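Print this article | E-mail to a friend

Squared Paper
A sheet of kraft and a roll of blue tape make a sorting surface that can be read, corrected and thrown away

By Adesuwa Olaniyan

The first thing Teresa Dudek does with a new work surface is cover it. She cuts the paper long, turns it until the curl faces down, and leaves it flat overnight with a board on top. Tape goes on in the morning.

Dudek lays out sorting tables for small workshops that handle mixed parts: repair benches, toy libraries, kit packers. Her method uses brown kraft paper, low-tack blue tape and a pair of open bins, and it has changed little since she worked it out at Lendik, a parts-lending library with 676 kits on its shelves. Each kit came back with pieces from at least one other.

The grid is the part people copy, and the part they most often get wrong. Tape laid by eye drifts. Over a short run the error is small enough to ignore, but on a long table the last row can end up visibly wider at one side. Dudek marks both long edges with pencil ticks before she opens the roll, then pulls each strip across in one length, tick to tick, without stretching it. Stretched tape shortens again within the hour and lifts at the ends. All strips in one direction go down first. The crossing strips follow, and the intersections are pressed with a thumbnail.

Paper weight matters more than color. Thin wrapping paper tears when tape is repositioned. Heavy kraft survives two or three corrections, though it holds a crease. Dinesh Prajapati, who set up the benches at Sirketti, tried ironing the creases out and gave it up.

"A crease is fine if a part can sit across it without rocking," he says. "A wrinkle that stands up is different. Small round pieces collect against it, and you find them there at the end of the shift."

He keeps wrinkles to the corners, where fewer pieces are set down, and replaces the sheet when one reaches the working squares.

The bins are the second decision. Dudek prefers ribbed plastic, which stays square when it is full and does not bow against its neighbor. Two of the same size go side by side at the far end of the paper, close enough that a hand moves between them in a short arc. One is for pieces waiting to be placed. The other is for whatever has been dealt with. A lining is optional. A white sheet in the bottom makes dark parts easier to find, and it can be lifted out with the grit still on it.

Mixed colors in the waiting bin are useful during setup. Tanko Ugwu, who trains packers at Wanix, starts every new table with bright pieces on brown paper and asks for a full clear-down before any real stock is opened. Red and yellow show up well on kraft. Black shows up well enough. Brown and dull orange do not, and for those he puts white paper under the grid.

How large to make the squares is a matter of argument. Ugwu sizes them to the widest part plus a finger's width on each side. Dudek uses one size for everything and lets large parts take 2 squares. Her case is that a uniform grid can be referred to by row and column over the phone; his is that wasted space makes people reach. Both agree that tape should never run under a bin, where it is scuffed loose within days.

Everything else goes off the paper. Phones, cables, tools and cups belong on a side table, which may be as untidy as its owner likes. Once a phone is set down on a square, Prajapati says, the square is treated as taken, and the piece that should have been there goes somewhere else.

A sheet on a busy bench lasts 3 weeks at Sirketti. The old one is peeled up with its tape still attached, rolled from the near edge, and the next length is cut on Monday.

Filed under: Workshop & Bench > Sorting and Storage
Last updated: September 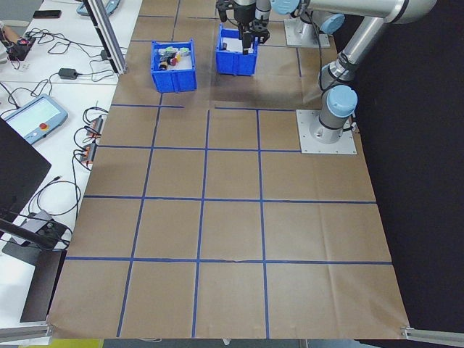
Blue tape on kraft paper, with two ribbed bins at the far end and small colorful pieces in the left one.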